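Moving update, sort of

Aug 23, 2025

Quick one, I have a kettle and one mug unpacked and that's the whole kitchen. We're in. Farkwood, second floor, windows that open all the way. Keys came at 8 in the morning and the truck didn't show until past lunch. So that was fun.

35 boxes. I swore in January I would get rid of half of it before we went anywhere. Did not. There is a box labeled "cords" and another one labeled "more cords" and I carried both up the stairs myself.

Things I'd do over: label the sides, not the tops. Keep the shower curtain in your own bag. Don't pack the scissors. We opened the first few boxes with a house key and teh tape won every time.

The heater is making a noise. Called the building people, got a recording, called again, got Aicha Ait Ali who was lovely and said someone would come by with a part. No day given. It's August so whatever, but I'd like it sorted before I need it.

Neighborhood so far: good bakery at the corner, closes early. Bus every 16 minutes in theory. Library is small but they gave me a card on the spot, no proof of address, just wrote it down. Walked the long way home past Orellana street and found a hardware store with an actual person in it who cut me a curtain rod to length while I waited. Paid too much for it, don't care.

Sleep is bad. New-place sleep. Every pipe sounds like somebody coming in. Second night was better then the first, so I'm calling that a trend.

Also the deposit from the old place still hasn't come back. They're holding 166 dollars for "wall repair" and I have pictures of that wall from the day we moved in. Writing them tonight. Or tomorrow.

Clothes are next, I've been living out of one bag and

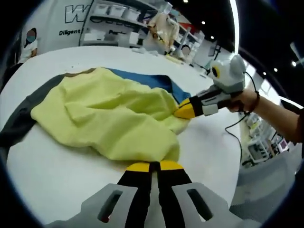
I'm sick of the same two shirts. Then books, then the desk if I can find the bolts. More when the internet is hooked up properly, I'm typing this off my phone.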